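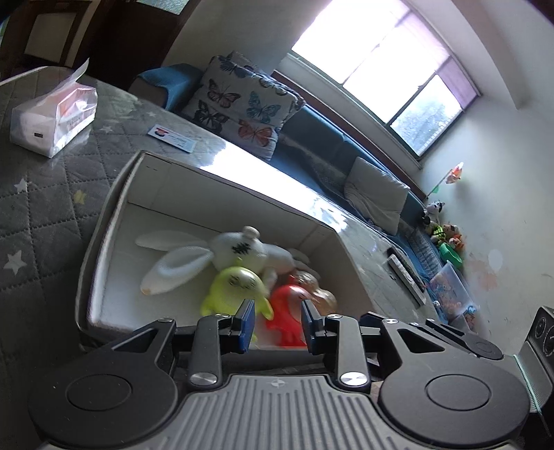 Elango Varma thinks I've gone soft. According to him a balsa glider you didn't cut out yourself isn't your glider, and anyone selling them ready-trimmed in a box is selling the boring half of the hobby and keeping the fun half for themselves. He wrote that under my last piece, the one where I said nice things about the Karkex chuck glider, and the thread went on to 74 replies, so I suppose I'd better answer properly.

First off, I like cutting balsa! I've got a drawer full of blunt blades and a kitchen table with wing outlines scored into it (sorry, again, to everyone who eats there). When a sheet is good and the grain runs straight down the leading edge, there's hardly a nicer way to spend an evening. So I'm not arguing against scratch building. What I'm arguing against is the idea that you have to earn your first flight.

Think about what happens to a beginner who does it Elango's way. They print the plan, and the printer shrinks it by a whisker. They buy a sheet that's heavy at one end, because how would they know? They sand an aerofoil that's more of a doorstop, glue the tail on a bit skew and go out to the field, where it loops once and sticks in the ground. Somebody experienced would spot the trouble in two seconds: more clay on the nose, a touch of warp out of the left wing, try again. A beginner on their own just sees a broken toy and a wasted weekend.

Now give the same person a ready-trimmed one. It flies. It might not fly brilliantly, but it goes out level and comes down flat, and they throw it again, and again, and then they start fiddling. What if I bend the rudder? What if I take some clay off? Why does it stall when I throw it harder? By the time they've had an afternoon of that they know what a glider is supposed to feel like leaving the hand, and you can't get that off a plan, however well it's drawn.

I learned this from my own mistakes, mind you. My first was a Fullard kit, die-crushed more than die-cut, with half the ribs in splinters before I'd got them off the sheet. I built it over most of a January and it never flew further than I could have thrown a shoe. I gave up for years. What got me back in was a cheap ready-made thing from the Kurian shop, bought on a whim with a bag of elastic bands, which I must have launched over 500 times before the tailplane finally gave up. I drew round the bits that were left and built a copy. It was the first thing I ever made that flew, and it flew because I had something to compare it with.

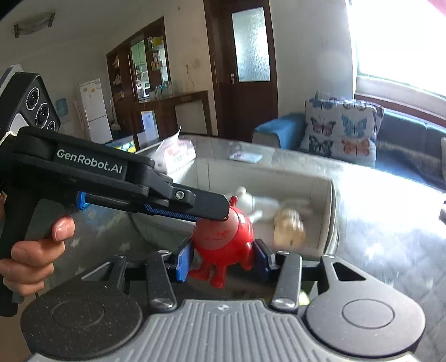
So when people say the boxed ones make us lazy, I do wonder who they mean. The folk I see with ready-trimmed gliders are on their hands and knees in the grass with a lump of clay and a worried look, same as the rest of us.

Where I will give Elango some ground is on the price. The bigger boxed models have got silly. You're paying for a moulded tray and a leaflet in nine languages, and the wood inside is no better than you'd pick off the rack. The leaflets are dreadful as well. The Hidurum one spends a page and a half on how to open the packet and then gives trimming a single line, something like "adjust for best flight". Adjust what? Which way? If a firm is going to sell to beginners then trimming is the bit that needs the pictures and the space, and I'd happily lose the sticker sheet to get it.

I'd also like to see a blank sheet of balsa and a paper template put in with every ready-made one. It would cost pennies. You fly the finished glider until you've worn it out, and then you've already got the wood for the next, with the outline to trace. I wrote to Karkex suggesting it and had a polite note back saying they'd pass it on, so don't hold your breath.

As for the offer of a fly-off, Elango, yes, you're on. Your best scratch-built against my boxed one, same field, same evening, ten throws each and the worst two dropped. I'm bringing spare clay.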